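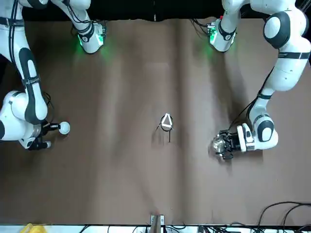 Jovalley Walking Club - Members' Blog

Home | Walks | Members' Blog | Contact

21/01/2022
by Lama Azar

So I finally did the Ellosden loop, all 13 miles of it, and my calves are still complaining as I type this. I'd been putting it off since December (too much rain, too many cookies) but Hanan Yammine texted me at breakfast and said she was going with or without me, and I can't stand being left out of anything!

The first stretch along the creek is easy and you can talk the whole way. We did. Then comes the stairway up to the old water tower - 119 steps according to the sign at the bottom - and the talking stopped pretty fast. Hanan goes up like a goat. I sat down at the top and ate both of my sandwiches, which left me with one sad tangerine for lunch.

The trail past the tower is muddy right now, especially the low part by the gate. Wear real boots. I wore my old sneakers and had to rinse them off twice with the garden hose when I got home, and the left one still smells like a pond.

We ran into Dean Pilkington and his dog near the finish and walked the last bit together. He's trying to get people signed up for the spring hike at Esia, and I said yes before I asked how steep it was. If anybody has a spare pair of poles I could borrow for that one, please leave a comment - I'm short, so the kids' size would be fine.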